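Hudec Home Laundry Help Desk
Ticket 3000
Product: Calico clip hanger
Customer: Gervasio Figueroa, Vakivthorpe
Category: Clips and hanging hardware
Status: Resolved

Subject: Socks sliding out of the clips overnight, and fuzz left behind

Gervasio Figueroa wrote:

Hello there, and thank you in advance for reading what I already know is going to be a longer message than you wanted first thing in the morning. I bought the Calico hanger in January to replace an old Zisen one that had finally lost its last good spring, and I want to start by saying that I like it very much. It hangs nice and level, it doesn't squeak when it swings, and my wife says it's the first laundry thing I've bought that she hasn't had to move out of the way.

My trouble is with socks. I hang everything up after supper, and by the time I come down for coffee there are socks on the floor. They're never the same ones, or at least I can't find a pattern. The thick gray ones seem to be the worst, but I've had a navy one go too, and one of the red ones came down while I was standing right there folding towels. It made me jump, I can tell you.

The ones that do stay up come off with a little pinch mark in the cuff that takes a wear or two to disappear. So I seem to have clips that are too weak for some socks and too strong for others, and I can't make sense of that.

What I've tried so far:

Squeezing the clips open and shut a bunch of times, in case they were stiff from the factory. No difference that I noticed.

Hanging by the toe in place of the cuff. They stayed up better, but the cuffs dried all stretched and wavy and I didn't care for it.

Putting two socks in one clip. This worked for the thin ones. The gray ones just pushed each other out.

Moving the whole setup away from the hall door, thinking it was the draft. I had high hopes for the draft theory, but there were socks down again on Thursday.

I do my sorting on the wood table right by where the hanger goes, so at least nothing has far to travel. The gray pair always gets dealt with first, being the slowest to dry.
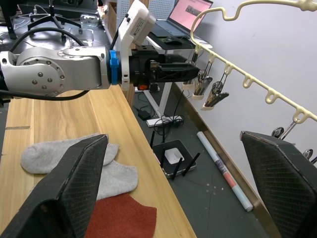 Leopold Auer: Good morning, Gervasio, and please don't worry about the length, I would much sooner have too much to read than too little. I'm sorry about your mornings. Gray socks with a thick, soft knit are the ones we hear about most on this hanger, so you're in good company there.

I have a few questions before I send you any parts, if you don't mind. Do you hang the socks straight out of the washer, or do they sit in a pile for a bit? How much of the cuff goes into the clip? And when you look inside the jaws, at the part that touches the fabric, is it clean, or is there lint packed in there? Take your time with that last one and bring a flashlight. It's easy to glance at a shiny clip and think it's fine.

Please also hold off on bending anything with pliers. I only mention it because I did it to my own hanger years ago and spoiled two clips in a minute flat.

Gervasio Figueroa wrote:

Leopold, thank you, that was quick! I'll confess the pliers were already on the table. They're back in the drawer now.

To your questions. The socks mostly do sit. I take the shirts out first and hang those on the other rod, and the socks stay in a heap until I get to them, which can be a good while if there's a ball game on. As for how much cuff goes in, I'd never thought about it, and when I watched myself do it I found that I only give the clip the very tip of the fabric. I suppose I was trying to keep the pinch mark as small as I could.

I didn't get to the flashlight yet, but I will.

Leopold Auer: That's very helpful, and I have a feeling the tip of the cuff is a large part of it. May I ask you to run one batch my way? Keep everything else the same, your usual soap and spin and so on, so that we can tell what made the difference. I'll write it out below as we do for everyone. Some of it you'll know already and I hope you'll forgive me for that.

Step 1. Give each sock a shake and pull it to shape

A sock that has sat in a heap comes out with its cuff folded over or twisted. If you clip it like that, the clip is holding a lumpy fold, and the fold works itself loose as it dries. One good snap by the toe and a tug on the cuff is plenty.

Step 2. Lay the socks out flat before you hang any of them

Put them side by side on the table with the openings away from you and the toes toward you. It feels fussy, I know. After a few loads it goes faster than digging in the pile, and you'll spot the odd one out before you've clipped its partner at the wrong end of the hanger. Keep colors together so the pairs go up together.

Gervasio's note on steps 1 and 2: I did this tonight and I have to say I enjoyed it more than I expected to. Grays on the left, reds on the right, toes to the near edge, all in a row like a shop window. The navy went up toward the hanger ahead of them. I'd been in the habit of grabbing whatever was on top, and I can see now that half my cuffs were going in crooked. One of the grays still lies a bit at an angle however I smooth it, so I think that one is just made that way. 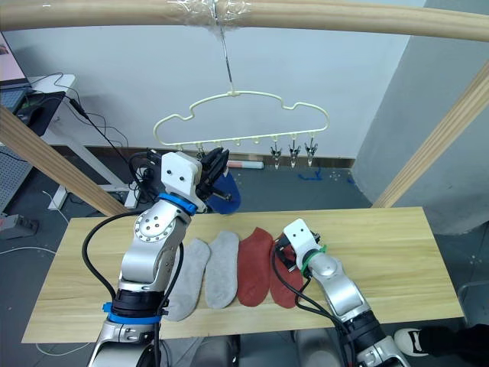 Step 3. Clip deeper than you think you should

Open the jaws all the way and feed in the ribbed part of the cuff until the fabric reaches well up inside, then let go slowly. Clip one layer or both, whichever you like, but be the same about it for both socks of a pair. For thick knits I prefer both layers, laid flat on each other. For thin dress socks one layer is fine and leaves less of a mark.

About the mark itself: it comes from the edge of the jaw biting on a small bit of fabric. With more of the cuff inside, the pressure spreads out and the mark gets fainter. So you needn't be shy with it.

Gervasio's note on step 3: This is where I'd gone wrong, no doubt about it. I went back and forth with the grays, shallow and then deep, and with the deep grip I could give the toe a fair tug and nothing moved. With my old way it slid right out into my hand. I did both layers on everything except the navy. My wife came in to ask what I was doing tugging on socks at that hour and then stayed to try it herself.

Step 4. Let the clips swing and don't crowd them

Every clip hangs from its own loop and should be able to turn freely. If two clips knock together when you let go, slide things apart or skip one in between. A damp sock leaning on its neighbor dries slower, and the lean pulls the cuff sideways in the jaws. Put your heavier socks toward the middle so the hanger stays level.

Gervasio's note on step 4: All fine here. I used to load from one end until I ran out, so the thing hung tilted like a picture after a door slams. I started from the middle this time.

Step 5. Check the jaws for lint

Take down anything that's hanging and go along the clips one at a time with your flashlight. Squeeze the finger loops, look in at the jaws from the side, and then look at the coil of the spring where it goes around the pivot. Fuzz likes both places. A bit of fluff in the jaws makes a soft, slippery cushion, and the sock sits on the cushion with nothing gripping it.

To clean them, use a dry toothbrush first. If there's something caught that the brush won't lift, a toothpick or the blunt end of a needle will tease it out. Wipe with a damp cloth and then dry them well, spring included. Please don't oil the spring. I know it's tempting, but the oil finds its way down to your socks.

Gervasio's note on step 5: Well, I got my flashlight out and I owe you an apology, since I'd told my wife with great confidence that the clips were as clean as the day they arrived. There's a little white tuft of fuzz stuck at the side of one, and a pale, grayish-white bit pinched in the one next to it. From across the room all I ever saw was nice bright chrome. The spring on the one after those is easy to see, sitting in its coil between the two finger loops, and I'll be going over that one with the toothbrush as well.
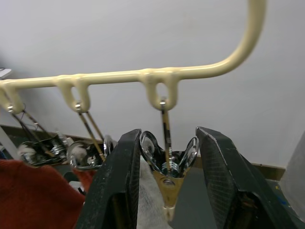
Step 6. Leave it overnight and write down what's on the floor

Just hang the load as you normally would, at your normal hour, and leave it alone. In the morning write to me with which socks came down, if any, and which clip they came from. If it's the same clip twice, I'll call that a tired spring and mail you a new one. If it's different clips each time, we'll look at the socks a little more.

Gervasio's note on step 6: Good morning, Leopold! I came down a little after six with my pencil ready and there was one sock on the floor, an old gym sock of my son's with hardly any elastic left in it. I tried it in three different clips and it fell out of every one of them, so I don't think the hanger is to blame. It's gone in the rag bag. Everything else was where I'd left it. The marks on the cuffs are fainter too, though I can still find them if I go looking.

I ran a second load last night to be sure. Nothing fell.

Two more small things, while I have your ear. Is it all right to leave the hanger up in the laundry room through the summer? It gets pretty muggy in there. And can I buy a few spare clips to keep in the drawer? I'd hate to be caught out the way I was with the old Zisen.

Leopold Auer: I'm so pleased, and please give my sympathies to the gym sock. The hanger can stay up through the summer. If the room is very damp, run a dry cloth along the rail and over the clips every so often and pay attention to the springs, where water likes to sit. Spares are sold by the bag, part 565 on the order form, and they hook onto the same loops as the ones you have. I'd suggest brushing out the clips whenever you've washed anything new and fluffy, towels especially, as they shed on everything in the load.

I'll mark this one resolved, but it stays open to replies for a while, so if anything lands on the floor again just write underneath and it will come straight to me.

Gervasio Figueroa wrote:

Spares ordered, and a toothbrush now lives on the shelf by the soap with LAUNDRY written on the handle in marker. Thank you for your patience with me. My wife says hello, and wants to know if you have any advice about fitted sheets.

Ticket status changed from Open to Resolved by Leopold Auer.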